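Questions I keep getting about my white table, mostly from people who saw it and wanted one (or wanted to know how I live with all those cables!).

## Table FAQ

**Why rounded corners?**
My hips! I walk past this thing all day long, and my old square desk left me with bruises. I paid 399 for this one and I'd do it again.

**Doesn't white show everything?**
Oh, it does. Coffee rings, pencil, the lot. I go over it with a damp cloth every evening and tougher marks get a dab of baking soda. Salma Zerouali swears by toothpaste, but I haven't been brave enough to try it.

**Why does the router live on the table?**
The line comes in on that wall, and I wanted the antennas up off the floor. It stays in the far corner, power strip next to it, and I still have plenty of room to work. My signal reaches the kitchen fine, which it never did when the router sat behind the couch.

**What do you do with spare cable?**
Coil it! Loose loops, never tight, with a bit of Velcro if I can find any. I bought a pack of 200 ties back in April and I've used maybe a dozen (the rest are in a drawer, I think). The tangle by the router is my next job, and yes, I've been saying that for a while.
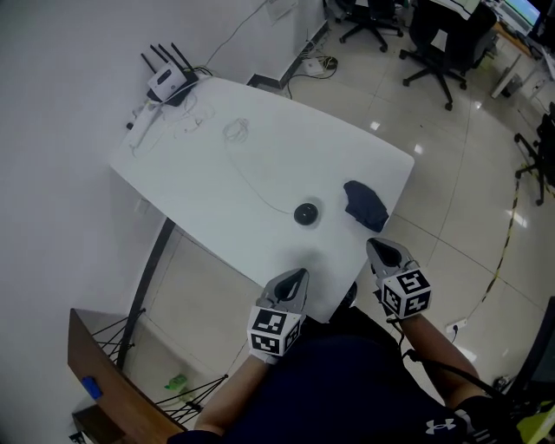
**Is the glossy tile floor a pain with a metal leg on it?**
A little. Mine slid whenever I leaned on it, so I stuck felt pads under the legs and then swapped them for rubber ones. Rubber wins, easily. Just lift the table when you move it, don't drag!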